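Last updated September 6, 2020

# Okport Self Storage: Common Questions

**Where are you located?**

The main building is at 1285 Layug Road in Okport. The smaller building is in Hodton, next to the feed store. Pliltville customers usually find Hodton closer. The office is at Okport only, so leases are signed there even if your unit is in Hodton.

**What unit sizes do you have?**

Units start at 5 by 5 feet and go up to 10 by 30. A 5 by 10 holds the contents of a small bedroom. A 10 by 10 will take a one-bedroom apartment if you stack to the ceiling. Drive-up units are on the ground floor at both buildings. Okport has a second floor with an elevator.

**Do I have to sign a long lease?**

No. All rentals are month to month, with a minimum stay of one month. We ask for 10 days' notice before you move out. Rent is not prorated for a partial last month.

**When can I get into my unit?**

Gate hours are 6 a.m. to 10 p.m. every day, holidays included. Your gate code is set up when you sign and works at one building only. If you rent at both, you will have 2 codes.

**Are the units heated?**

The second floor at Okport is kept between 55 and 80 degrees. Ground floor units and everything in Hodton are unheated. Do not leave canned drinks, latex paint or houseplants in an unheated unit over the winter. We see burst cans every February.

**What can't I store?**

Gasoline, propane, fireworks, ammunition, tires in quantity, food that spoils, and anything alive. Empty the tank on mowers and snow blowers before you bring them in. Nobody may sleep or run a business in a unit.

**Can I put up shelves?**

Freestanding shelves are fine. Nothing may be screwed, nailed or glued to the walls, which are shared with the next unit. Keep heavy boxes on the lowest level and leave 18 inches clear below any sprinkler head.

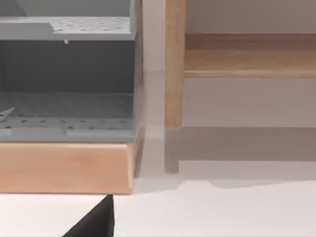
If you leave shelving behind when you move out, we charge a removal fee. The fee is listed on page 2 of the lease. You may pass shelves on to another customer, but please arrange that between yourselves and take them out of your unit first.

**Do I need insurance?**

Yes. Many homeowner's and renter's policies cover goods in storage, so check yours first. Bring a copy of the declarations page when you sign. We can also sell you a basic policy at the desk.

**What happens if I pay late?**

Rent is due on the first. A late fee is added on the sixth, and the gate code stops working on the tenth. It is turned back on once the balance is paid in full.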